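The Second Hand

Tove Mogensen had the key to the Waltdale workshop because she was usually the first one in. She unlocked the door, turned on the lights, and put her bag down. The rent was paid through April. After that the group would have to find the money or find another room.

Luuk Geerts came in with a cardboard carton under his arm.

"Is that the other one?" she asked.

"The housing is. I printed it last night. The fingers took two tries."

They had been building the pair since winter. The first gripper was finished and worked well enough. You held it by the handle, squeezed, and the fingers closed. A small camera on top recorded what the fingers did. The idea was that a person could carry a pair of these around, fold towels or put cups on a shelf, and an arm could later be taught from the recordings. The arm was still in pieces at Luuk's apartment. He called it Grukix, after a name he had seen painted on a boat, and his wife called it the thing in the bathtub.

Tove laid out the parts on a cloth. She had worked for twelve years at Fontana, fixing elevator doors, and she liked to see every screw before she picked up a driver. Luuk did not work that way. He had the trigger spring in before she had finished sorting.

"You'll have to take that out again," she said. "The cable goes behind it."

He looked at the drawing, then at the cable, and took it out again.

It was slow work after that. The slider had been printed a little thick and would not run in its track. Tove sanded it with 300 grit paper, tried it, and sanded it some more. Luuk soldered the switch. He burned his thumb, said a word, and held it under the tap. When he came back he talked about Vimamo, which was a company that had offered him a job two towns over.

"Doing what?" Tove asked.

"Warehouse machines. Keeping them running."

"Would you like that?"

"I'd like the pay."

She blew the dust off the slider and tried it again. It went in and moved from one end to the other without catching. She pushed it back and forth longer than she needed to.

"When do they want to know?" she said.

"Soon."

"And Grukix?"

"I could take it with me. Or you could have it. You'd need a bathtub."

Tove did not have a bathtub. She had a shower and a closet full of her mother's dishes. She said she would think about it, and asked him to pass the small screws.

By noon the second gripper was closed up. It had a loose rattle in the handle, so they opened it, found a washer in the bottom, and closed it up again. They could not find the place the washer had come from. Luuk put it in his pocket.

He wanted to try the pair right away. Tove wanted to eat first. They ate standing up, cheese sandwiches and the last of somebody's pickles, and then he connected both grippers to the laptop and read the numbers to her while she opened and closed the fingers. The first one read fully shut when it was shut. The second one read fully shut when there was still room for a pencil.

"It's the magnet," Luuk said.

"You put it in backward?"

"I put it in the way the drawing says."

"Who made the drawing?"

He did not answer that. He had made the drawing.

They turned the magnet around. The numbers came out right, and Luuk wrote the change on the drawing in pen, with an arrow. Then they cleared off and got ready for a proper run with both grippers out at once. The plan was to compare the two recordings and see whether they agreed about where they were in the room. 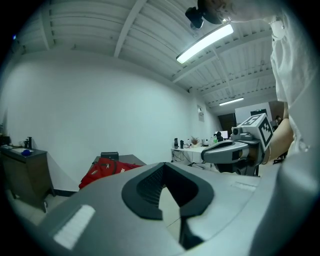 The Recording

They watched it on the laptop afterward with the sound off. It was not much to look at. The walls bent at the sides, and the ceiling lights went by at an angle, and now and then a forearm with a gripper at the end of it came into view, with the marker cube riding on top.

"There's your cube," said Luuk. "Nice and clear."

"Somebody left their backpack on the table," said Tove.

"It's been there all week."

She made him go back and play the same part again. She was looking at the speed of the hand. On a good run the hand should move the way it moved when you were not thinking about it, and this one moved as if it were carrying soup. She had the same trouble herself. It was hard to pick up a cup naturally while holding a machine that was watching you do it.

"We'll need more runs," she said. "Twenty at least."

"For each hand?"

"For each hand."

Luuk started the tracking program. It took a long time on the old laptop, and the fan got loud. He washed the cups while they waited. Tove swept up the sanding dust and put the leftover screws in a jar, and she wrote the date on a strip of tape, 2025-08-29, and stuck it to the lid.

The program finished. There were two lines on the screen, a blue one and an orange one, each showing where a gripper had traveled. For most of the way they were smooth. Near the end the orange line jumped straight up, as if the hand had gone through the roof, and then came back down and carried on.

"Well, that's wrong," Luuk said.

"How long is the jump?"

He checked. "Four frames."

"That's nothing. We can cut that."

"I'd want to know why it did it."

"Then you'd better stay and find out," Tove said.

She had meant it about the afternoon. She saw that he had taken it the other way, and she did not correct it. He scrolled along the orange line to the jump and made it bigger, until it filled the screen and was only a few dots with spaces between them.

"Vimamo has a dental plan," he said after a while.

"That's good. You should have a dental plan."

"They'd want me to start in October."

"That gives us all of September," said Tove. She pulled over the other chair and sat down. "Show me the numbers before the jump."

He read them to her, and she copied them onto the back of the drawing. Outside a truck was backing up to the bakery. They worked until it was too dark to see the pencil lines, and then Luuk got up and looked for the lamp.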